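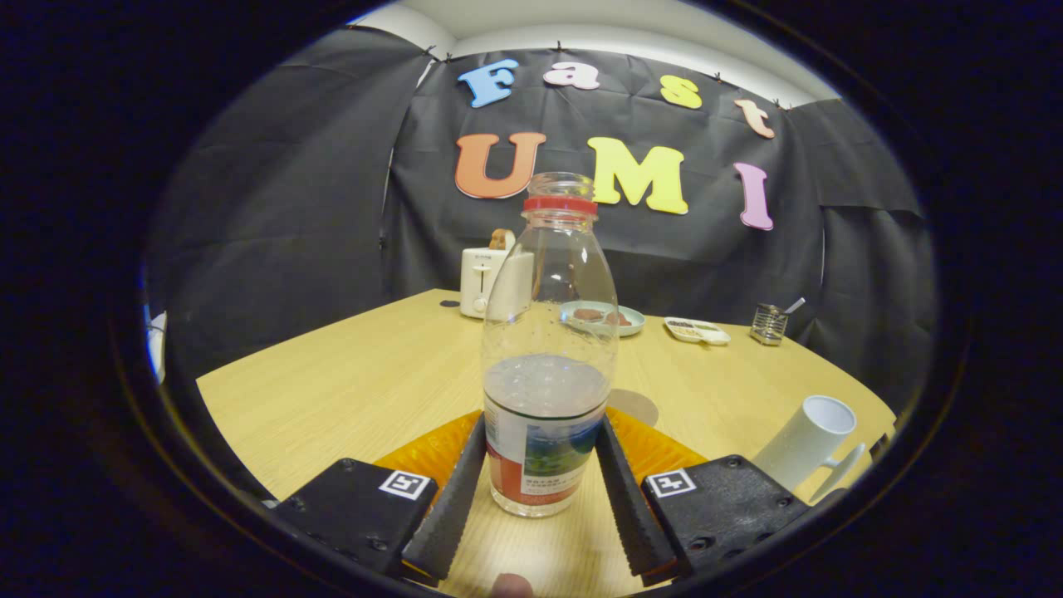
Visit Report: Open Day at the Vidach Robotics Lab
Course: Introduction to Automation
Written by: Wahyudi Ong
Group members: Wahyudi Ong, Morena Rinaldi, Edgars Lepik

1. Purpose of the visit

In July our group went to the open day of the Vidach lab. Our teacher, Mr. Rebane, asked each group to choose one demonstration and to write how the work is done, which equipment is used and what we learned from it. Our group chose the station where people teach simple table tasks to a robot arm by using a hand-held gripper. The station was prepared for the theme of breakfast.

2. How the day was organized

The open day started at 10 in the morning with a short talk in the entrance hall. The lab had given out 262 visitor badges before lunch, so the corridors were quite full. Visitors were divided into small groups and every group got a map. We stayed at our station for 2 hours, which was longer than we planned, and for this reason we did not see the welding cell in the other building.

Our guide was Saulius Ozoliņš. He works in the lab as an engineer and he answered our questions with much patience, also when we asked the same thing again.

3. The station

The station is a table with black curtains behind it and at the sides. On the curtain somebody has put the words "Fast UMI" in colored foam letters. On the table there were usual kitchen things: a toaster with bread, a plate with food, a white mug, a plastic bottle with a red cap. Mr. Ozoliņš told us that the things are moved to different places between recordings, so that the robot does not learn only one position.

The gripper is held in the hand. It has two black fingers with ridges on the inner side, and a camera which looks over the fingers toward the table. On each side there is a small square marker in black and white. We learned that the program finds these markers in the video and calculates from them how wide the fingers are open. The lab stores the recordings with its own software, which is called Hastus.

4. What we tried

Each of us was allowed to make recordings. The task was to take the bottle, lift it and put it down near the plate. Morena did it well at the first attempt. Edgars moved too fast, and the guide explained that quick movements make the video blurred and then the recording cannot be used. I needed 3 attempts – my problem was that I held the bottle too high, near the neck, and it turned between the fingers. When I held it lower, at the label, it was stable.

After this we watched the robot arm in the next room. It repeated a similar task with a cup. One time it stopped before touching the cup and an employee had to start it again.

5. What we learned

Before the visit I believed that a robot must be programmed line by line for every movement. Now I understand that a big part of the work is to collect many good examples from people. This work looks easy but it needs attention. My hand was tired after a short time, and Edgars had the same opinion.

We also discussed clear objects. Mr. Ozoliņš said that a transparent bottle is harder for the camera than a mug, as the background is visible through it. We would like to test this in our school project with the small arm we have, the Jonia kit, if Mr. Rebane agrees.

6. Open questions

We did not find out how many recordings are necessary for one task. The guide said that it depends on the task and on the objects, and he promised to send us a document by e-mail. Morena will add the answer to the group folder when we receive it.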